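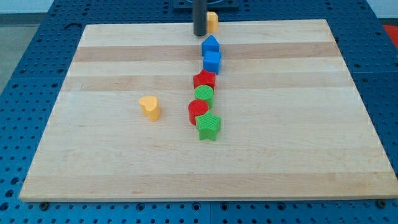

Sudley compara 2 pinzas para piezas pequeñas

Nota de prensa, agosto. Sudley presenta los primeros resultados de su comparativa de pinzas, Mesito contra Rirkinico. Mismo brazo, mismo controlador, 30 intentos por pieza. Bloques de plástico de varias formas: cubos, cilindros, estrellas, un corazón. Mesito, mejor con piezas muy juntas. Rirkinico mas rápida en piezas sueltas, 14 fallos en total.

"Las estrellas siguen dando guerra", comenta Sigrún Kárason, responsable de ensayos. Datos completos a peticion, contacto de prensa: Tharun Chowdary.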